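Cadside handheld gripper kit - assessment thread
14 comments | 2 shares

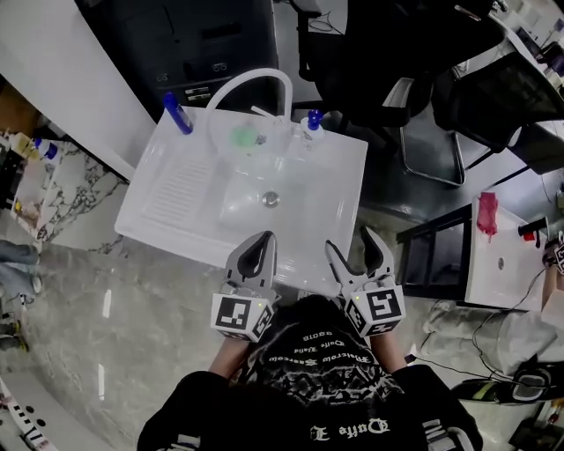 What does the Cadside kit include? Two handheld grippers, a charging dock and a licence for the recording software, at 1450 euros.

Celina Rutkowska, Rerow
Our department completed its trial of the kit on household washing tasks on August 30, 2020. Each gripper carries a marker cube, and we found the grip comfortable. We recommend purchase.

tsai_lab
We must disagree. Our operators reported sore wrists after 90 minutes, and the supplier's reply on spare finger pads was unsatisfactory.

Watadden
Was the older firmware installed? Ours lost tracking near the sink until it was updated.

tsai_lab
The current version was installed. The wrist complaint concerns weight - firmware has no bearing on it.

Celina Rutkowska, Rerow
Our sessions were shorter, so I accept the point. Spare pads are listed under part 659.

2 replies hidden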